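Reading time: 4 min

Subject: Re: Open day in March - was it worth the drive?
From: Bohdana Chornovol
To: the list

Reijo Kiiskinen wrote:

> Did anyone from the list make it over to the Lania open day? I had it on
> my calendar and then my back had other plans. I'm mostly curious about
> the handling demonstrations. The flyer talked about "everyday objects,"
> and in my experience that means a foam cube. Also, is the place hard to
> find? I may try for the next one.
>
> Reijo

Hi Reijo, and hello everybody,

I'm so sorry about your back! I did go, and I've been meaning to write it up for the list ever since, so your note is the push I needed. Get yourself a cup of coffee, because you know how I am.

First, the place. It is a little hard to find. The sign at the road says Condori, which is the name of the building, and Lania is in the back half of the second floor. I drove past it twice. Once you're inside, though, they could not have been nicer. A young woman at the door gave me badge 199, and she walked me all the way to the demo room herself when she saw me looking at the map upside down. By mid-afternoon they were up to badge 221, so it was a good crowd for them, and there was still plenty of elbow room.

You asked about the demonstrations, so let me take them one at a time, in the order I saw them.

1. Bread into a basket

You'll be glad to hear there was no foam cube. They call this one Fluketti, and the job is to move bread between the tabletop and a round wicker basket with an ordinary two-finger gripper. I stayed for three rounds of it and would have stayed longer if my feet had let me. The engineer explained that bread is a miserable thing to grip, and I believe him. Every piece has its own shape, and if you squeeze the way you would squeeze a machined part, you leave a dent. What I liked best was how slowly the arm came down over the basket. It would lower those fingers with the gap still wide and get right in next to the roll before it did anything else. I asked whether the basket rim gave them trouble, and he laughed and said the rim had taken up most of his winter. They had tried a plain tray early on and it was too easy to learn much from.

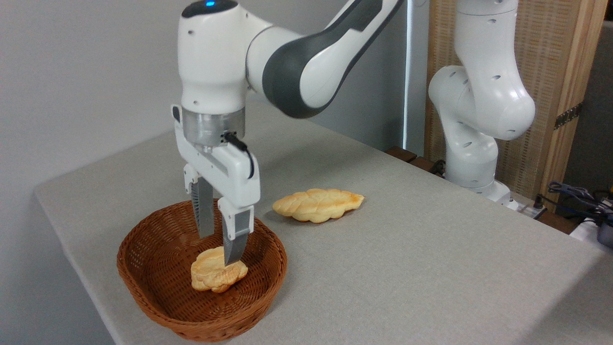

2. Kirus, the sorting station

I have less to tell you about this one, I'm afraid, as I got there at the tail end. Kirus sorts small hardware into bins, and it's quick - so quick that I had trouble following it. The man running it let the kids dump in a handful of odds and ends to see what it would do. It put a coat button in with the washers, which got a big cheer. He took it well and showed them on his screen how it had made the choice. I wish I had gotten his name.

3. Questions and cake

At 3 o'clock they sat us all down for questions. Somebody asked about cost and got a rather foggy answer. I asked what happens when a grip fails partway, and that one they answered at length, with good clips of drops and near misses. I always trust a shop more when it will show you the misses.

So yes, Reijo, worth the drive, at least from my side of the river. They said they hope to hold another one in the fall, and they're collecting addresses for the announcement. I can forward yours if you'd like. Park behind the building, not on the street, and use the side stairs only if your back is behaving! The elevator is by the front entrance.

If anyone else from the list was there, I'd love to hear what you thought of Kirus, especially if you saw it from the beginning.

Take good care of yourself,
Bohdana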